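Home | News | Productions | Casting | Contact

Reading time: 2 min

Findalico confirms lead casting and April production start for "Bolger"

COKDALE, 26 January 2020. Findalico, an independent film and television production company, today confirmed that Heather Costigan will play the title role in "Bolger," a limited drama series in three episodes. Principal photography begins in April at the company's stage in Cokdale and at exterior locations within the town limits.

Costigan will portray Ruth Bolger, a county land surveyor who is asked to give evidence in a boundary dispute involving her former employer. The role was cast after an open call that drew 529 self-taped submissions. Callbacks were held in person over two rounds, and the final selection was made on the basis of a chemistry read and a dialect test.

The part is Costigan's first lead in a television production. She trained in stage acting and has previously appeared in regional theater and in supporting screen roles. Her agreement with Findalico covers all three episodes, one week of rehearsal and a limited publicity period. It contains an option for a second series, exercisable by the company within 900 days of signing. 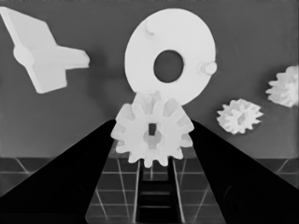 Gear held between two gripper fingers. Grayscale computer rendering.

"I read the scripts in one sitting and asked for the surveying manual the next morning," said Costigan. "Most of Ruth's dialogue is testimony. The work is in the pauses, and I am glad we have a full week to rehearse them."

Episodes will be shot in story order where location access permits. Each has a planned running time of 52 minutes. Post-production will be carried out in Cokdale, with picture editing to start while the final episode is still shooting.

Distribution outside the home market will be handled by Skistorex under an agreement covering broadcast and on-demand rights. Theatrical rights are excluded. Broadcast dates will be announced separately by each licensee.

Findalico expects to register around 1,000 background performers for the courtroom and town meeting sequences. Registration is open to adults and will be conducted through the Casting section of the company's website. Applicants should provide current measurements and two recent photographs. Previous screen experience is not required.

Further supporting cast will be announced before the start of photography. Interview requests for Heather Costigan should be directed to the Findalico press office in Cokdale.

This website uses cookies to measure traffic and remember your preferences. Accept | Manage settings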